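Subject: Re: [makers-list] Skisiron open day, is it worth the trip?

On the makers list, a member wrote:

> Did anybody get to the Skisiron open day in the end? I'm thinking of going to the next one with my two (both robot mad, both easily bored) and would like to know if there's much to see or if it's all slides and lanyards. Also, is the parking as bad as people say?
>
> I heard there was something with sweets.

Yes, I went, and yes, there was something with sweets! Sorry for the long reply, I've been wanting to tell somebody.

Parking first. It is as bad as people say. The yard behind the Karkari building was full by 10, so I left the car by the garden centre and got the number 28 bus for the last bit. It stops right outside and I'd do that from the start next time.

There were slides, but only in the front room, and you can walk straight past them. The talk on grippers was good if you like that sort of thing (I do) and ran well over because people kept asking questions. Take a jumper for the workshop – it's a big cold space with a concrete floor and they had the roller door up most of the morning.

The sweets were at the Plelness bench, which is the one your two will want. It's a pair of black arms fixed to either side of a big wooden table, with trick-or-treat buckets between them and wrapped sweets to be sorted. I meant to give it five minutes and stayed until they broke for lunch.
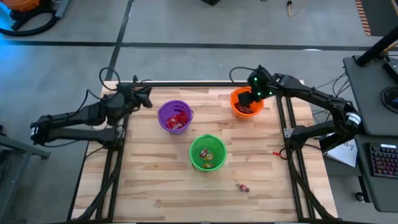

What I hadn't expected was how much I'd enjoy watching the elbows. I'd had it in my head that the clever part would all be down at the fingers, and of course it matters, but the arms fold back over themselves in a way I could have watched all day. I've been trying to get my own little arm at home to reach into a jam jar without knocking it over, and I now think I've mounted it in quite the wrong place. It wants to be further out, with room for the elbow to swing clear of the table. So that's my spring sorted.

I asked one of the team why sweets, and she said they're a proper nuisance to pick up: the twisted ends stick out, the wrappers crackle and slide, and no two lie the same way. Makes sense once you think about it. Wooden blocks would look tidier on the day but you'd learn a lot less from them.
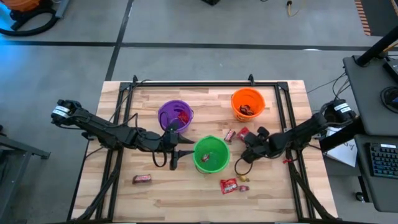

*The Plelness bench, with sweets in the buckets and more out on the table.*

The other thing I liked was that they were happy to talk about the dull bits. I got a good ten minutes on cables – how much slack to leave at the wrist, where to tie them down, what happens when you don't. Somebody behind me asked about cost and got a straight answer too, though it was well beyond what our group could stretch to. There's a reading list as well, which I've got on paper and will type up when I can.

For the children: there's a smaller table near the tea urn where they can drive a toy arm themselves. The queue was long when I went past but I'm told it's quicker after lunch. Minimum age for the workshop floor is eight, so check that if your youngest is under. Closed shoes as well, they do look.

I didn't get round to the Swanepoel room, which was meant to be conveyor belts and a weighing demo. If anyone on here saw it I'd love to hear what it was like, particularly how they deal with things that roll.

The next open day is in April and the booking page usually goes up a few weeks before. Slots for the workshop went quickly last time, so put your names down early. I'm going again and have room for two in the car, if you don't mind finishing the trip on the bus.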